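The Eleventh Rack
Words by the Bronau night desk · March · 2 min read

The arm stopped at 19 minutes past the hour, and I put down my tea.

At Plametell we called it Cokano, after the name painted on its first crate. It had one task, to lift metal racks and put them on a board, and it had done this well for 700 lifts. Then, in the night, it began to let go too early. The screen said GRIP CONFIRMED. The rack on the floor said something different.

I followed the book. I pressed the red button, I waited for the light, I locked the gate open with my own key. Eight racks had fallen. One of them had gone over the fence and hit the chair where I sit when my back is tired. I looked at this chair for a long time.

The fault was small. A cable behind the wrist had rubbed until the copper was showing, and each time the arm turned, the force signal jumped. The machine felt a rack between its fingers when there was only air. I thought of my father, who after his illness would close his hand on a cup and lift it, and the cup stayed on the table.

I changed the cable. The day manager telephoned from Thibodeaux and asked if we could run the real arm before six. I said no. First we run it in the simulator, 11 times, and the fence comes up higher. He was silent — then he said that the lorry was waiting. I said that the lorry could wait.

So I moved the chair to the other wall, sat down in front of the screen and started the first run.

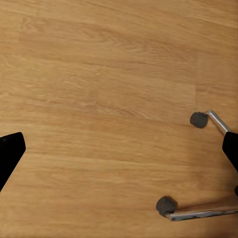

The simulator, first run: two black fingers over the board, the rack's feet at the right.

© Bronau Reading Room | Contact | Back to top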